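# About Torndale

Hi! I'm the person who answers the phone, picks up the bags and, on most days, sews your hem back up. Torndale is a clothing repair and alteration shop on the lower end of Clalturmont, two doors up from the bus stop, and it's been going for 5 years now, which still surprises me a bit when I say it out loud.

I didn't train for this. I worked in the back office of a flooring supplier and fixed my friends' jeans in the evenings for beer money (and later for actual money, when I worked out how many evenings it was eating up). Then one winter a coworker brought in a coat that had been her grandmother's, with the lining hanging out of it in strips, and asked if anything could be done. It took me most of a month. I made plenty of mistakes on that lining and unpicked every one of them, and when she put it on and stuck her hands in the pockets I thought, well, I'd like to do this on a Monday morning too, please.

So I gave notice, rented what used to be a key-cutting place, and named the shop after the street I grew up on. People assume Torndale is my last name. I answer to it.

## What we do

Mostly ordinary stuff. Pants that are too long, zippers that have given up, elbows, knees, crotches (don't be shy, we see more of those than anything else), buttons, stretched necklines, moth holes in sweaters. We take in dresses and let out waistbands when there's enough fabric in the seam to let out. We'll turn a worn collar on a dress shirt, an old trick that hardly anyone asks for, and I wish more people did because it gives the shirt years.

We also love a T-shirt. I know that sounds odd, since a new one costs less than lunch. But people get attached to T-shirts in a way they never do to a blazer, and I've had customers carry one in like it was a sick pet. Race shirts, camp shirts, a shirt from a band that broke up before the owner had finished paying off the tickets. Jersey knit is fussy to mend. It curls, it stretches while you're looking at it, and if you go at it with the wrong needle you get a neat little row of new holes right beside the one you were fixing.
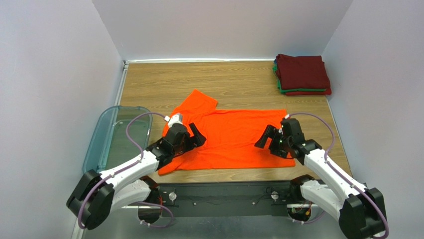 Shoulder seams and underarms are usually where they go first, and both are quick jobs. A hole in the middle of the front takes more thinking about. We can back it with a scrap of matching knit and stitch it nearly flat, or we can darn over it in a color that shows, and I'll always lay out a few threads for you so you can pick. Some folks want it invisible. Others want a big yellow star over the spot, and I have a whole drawer of thread for those people!

What we don't do: leather, wetsuits, anything with a heating element in it, and wedding dresses with less than a month to go. I used to say yes to the last one. My back and my marriage are both better since I stopped.

## Who's here

There are 3 of us. I run the front and do the hand sewing. We have a machinist who came over from a curtain workshop and can put a straight seam in anything, including once a boat cover that we really shouldn't have taken. And there's our weekend person, who's studying textiles and knows the proper names for all the things I've been calling "the bendy stitch" for years.

Then there's Bogdan. Bogdan is the industrial machine in the back room. It came with that name on a strip of tape from whoever had it before us, and it didn't seem right to change it. It weighs more than I do, it hums in a low sort of way even when you aren't sewing, and it goes through six layers of denim like they're not there. If you're in the shop and hear something like a truck idling, that's Bogdan warming up for somebody's work pants.

## Umus

A while ago we started a little side project called Umus. One evening a month we push the cutting tables together, put the kettle on and teach people to mend their own clothes. You bring one thing that needs fixing and we work on it until it's done or it's nine o'clock, whichever comes first. There are 2 levels, but we're loose about it. Level one is buttons, hems and not stabbing yourself. Level two is darning, patches and whatever you turn up with.

I was nervous that teaching people to mend would mean they'd quit paying us to do it. What happened was that they came back with harder things. A guy learned to sew on a button at Umus and the next week he brought in a suit with both knees gone, because he'd started looking at his closet differently. Around 70 people have come through by now, and a good few still show up on the night just to sit and chat with a sock in their lap - you're welcome to do that too.

## How it works

Bring your clothes in clean. That's my one rule and I'm pretty firm on it. They don't have to be ironed, just washed and dried. Empty the pockets as well, please. I've mailed back a house key, a baby tooth and a winning scratch ticket, and I would like to stop running a lost and found.

We'll look it over with you at the counter and tell you the price before you leave it. If I think a repair will cost more than you'll get out of it, I'll say so, and then you can tell me it was your dad's and I'll get on with it. Most jobs take a week. Hems can often be done sooner if you ask nicely or look desperate.

If a repair of ours comes undone, bring it back and we'll redo it free. No receipt needed, I know my own stitches.

The door sticks in wet weather, so give it a shove. There's parking behind the bakery after four, and the bell on the counter is there to be rung - I'm usually just in the back with the radio on.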